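Tips > Music Room > Records & Players

Last updated 2023-01-08

Vinyl care, the quick version

Somebody asked for my record cleaning routine again so I'm typing it up before rehearsal. No order to this really.

Brush before every play. Carbon fiber brush, two turns of the platter, then sweep off toward the edge. Don't press. If you're pressing you're grinding it in.

Wet clean only when it needs it. Used records, yes, always. New ones if they crackle. I mix 200 ml distilled water with 2 drops of plain dish soap, no scent, no lotion stuff. Tap water leaves scale in the grooves, don't do it. Microfiber cloth, go WITH the grooves, round and round. Second cloth with just distilled to rinse. Keep the label dry, a jelly jar lid held over it works ok.

Drying. Dish rack, clean one. Leave it longer then you think. I give mine 24 hours if I can stand to wait, the ballad sides especially, you hear every tick under a quiet piano.

Inner sleeves: throw out the old paper ones. They shed. I've used Goltent poly sleeves for years and have no complaints. The Halás ones are cheaper but tight, I split two seams the first week.

Work on a big table. Bare wood is fine as long as you wipe it first, put a towel down under the record.

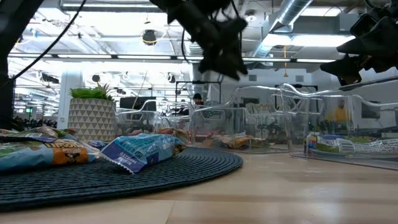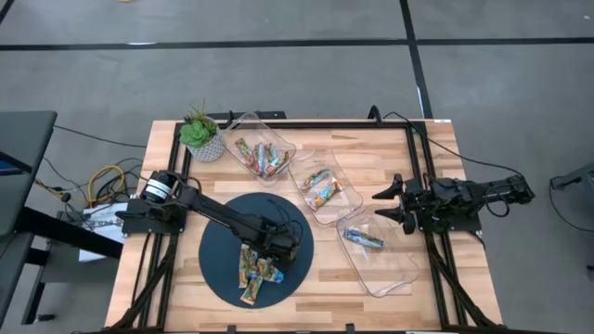
Needle next. Dry stylus brush, back to front only, never side to side. Melamine sponge trick works too: little cube on the platter (platter OFF), lower the needle straight down, lift. Repeat a couple times. Romana Šťastný showed me that one and I was scared to try it for a year.

Static. Winter is awful for it. By February my whole shelf snaps at me. Bowl of water near the radiator helps some. Also touch something metal before you pick up the record.

Storage. Upright, always, never stacked flat. Snug but you should be able to pull one out without a fight. I had 201 LPs on a Vornier shelf and it bowed in the middle, so put a brace in or split them up over two units. Keep off outside walls and away from the heater.

Warps: leave the oven out of it, please. Flat between two sheets of glass, some weight on top, a warm room, wait. Mild ones come back. Bad ones don't and you buy another copy.

Sticker goo on the jacket. Hair dryer on low, peel slow from a corner. Only on shiny covers, matte ones tear. Test somewhere small frist.

Outer sleeves, get the thicker kind. Open end at the top, record opening to the side, keeps dust out pretty good.

Jesier belt for the turntable came in finally, will add a bit on changing belts when I get it on.

Filed under: Music at Home, Cleaning, Storage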